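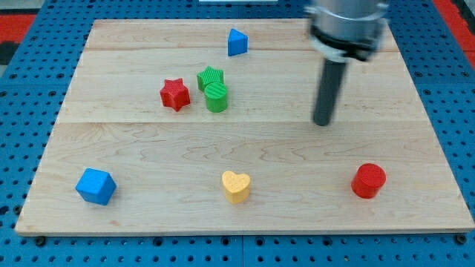 Photo: Leonilde Carvalho

November, getting on for midnight

Home from Agbayani Park with my feet still cold. We drew 1-1 with Trusano and I want to get it down before I talk myself into thinking it was better than it was.

The team news came out an hour before kickoff and our first-choice keeper wasn't in it. The club put up a short note saying he had "minor discomfort" in the hand and was being rested as a precaution. I have followed Muresier long enough to know how that one goes. Last season the left back had minor discomfort in the knee and we saw him again in the spring, in a suit. The season before, it was a tight calf that was going to be looked at day to day, and I suppose it was, for months. I don't think they lie exactly. I think someone types the most cheerful version of what the physio said and someone above him makes it more cheerful.

What bothers me about this one is the timing. He played the full ninety last week and came off holding his glove under his arm, and two people in my row remarked on it at the time. If it's a finger, fine, strap it. If it's the wrist, he's out until after the new year and the kid is our goalkeeper, and they should have been on the phone looking for a loan by breakfast.

The kid did all right. He is nineteen and looks younger, and he kicked his first goal kick straight out for a throw, which got the groan you'd expect. After that he settled. He came for two corners in the first half and got both. The one he didn't come for is the one they scored from, but I blame the center backs, who stood and admired it. Their number nine had time to choose which side of his head to use. 1-0 Trusano, and the away end making all the noise.

They gave the attendance as 3000. On the nose, no odd ones left over. I'd love to know who does the arithmetic. The whole stand behind the far goal was closed off for the drainage work and there were gaps all along my side. It was a better crowd than last time, I'll give them that, when they said 513 for the cup game and I believed every one of them.

Our goal came just after the hour. It was a scruffy one. Free kick from the right, somebody's shin, somebody's back, and it was over the line. The announcer gave it to the captain, and then there was a long pause and he gave it to the other center back. I've watched the clip on my phone and I'd give it to their defender. After that we had a decent fifteen minutes and should probably have won it. The winger went around his man twice and both times put the ball where a striker would be if we had one that ran to the near post. Then he went down holding the back of his leg. Nobody near him. He walked off by himself but I have seen that walk before.

So that's the keeper, the winger, and the two who were already out, and we have three away games in a row coming up. I said to the man next to me that it's bad luck and he said it's the training pitch. There's a theory going around that the surface they moved to in August is too hard. I'm not sold on it. The youth teams use the same field and they seem to be fine, though I guess at sixteen you bounce. What I would ask is why we've had so many muscle injuries in the season we brought in a system that was supposed to stop them.

I mean Tinow, of course. The little vests. The club made such a fuss over them in the summer, with a launch and a page in the program. According to that page they track how far a player runs and how hard he stops and turns, and then the software tells the coach who is about to get hurt. They quoted 181 training days saved at some other club, which they didn't name. Saved compared to what? You can't count the injuries a man didn't have. I asked that at the supporters' evening and got a very friendly answer that went on for a while and had no number in it. I'm not against the things. If the vests tell you a boy is tired, good. But I'd have thought a coach with eyes could tell you that too, and the winger looked tired to me at halftime.

Leonilde thinks I'm too hard on them. She texted after the game to say the draw was a fair result, the kid in goal was the story, and I should write something nice about him for once. All right. He made one very good save near the end, low down to his left, when I had already started to look at my shoes. He got a strong hand to it and it went around the post. The whole of our side stood up. He got a cuff on the head from the captain and didn't know what to do with his face. I enjoyed that a lot.

Renewal letter for the season ticket is on the kitchen table. It has gone up again. 366 if I pay before the end of the month, more if I wait, and they call that the loyalty price. I'll pay it. I was always going to, and they know it, which I think is how they arrive at the figure. It says there will be "exciting changes to the matchday experience." Last year that was a different bun.

Train was late both ways. On the way back a Trusano fan sat across from me and we had a good talk about goalkeepers. His lot had one who broke a bone in his hand in a warm-up and played the match anyway, or so he says, and let in four. He thought our kid was ready. I said one save doesn't make him ready and he said one save is more than theirs made all night. I couldn't argue, their man had hardly anything to do.

Things to check tomorrow: whether the club says anything about the scan, if there was a scan. The local paper usually gets it a day before the website does. And what time the bus leaves for the next away one. I said I would only go if the weather holds, but I said that last time and stood in sleet.

My guess on the keeper is six weeks. I'm writing it here so I can't pretend later that I said something else. The winger, three. If the club says "assessed day to day," double both.

Too late for tea now. Left sock has a hole in it.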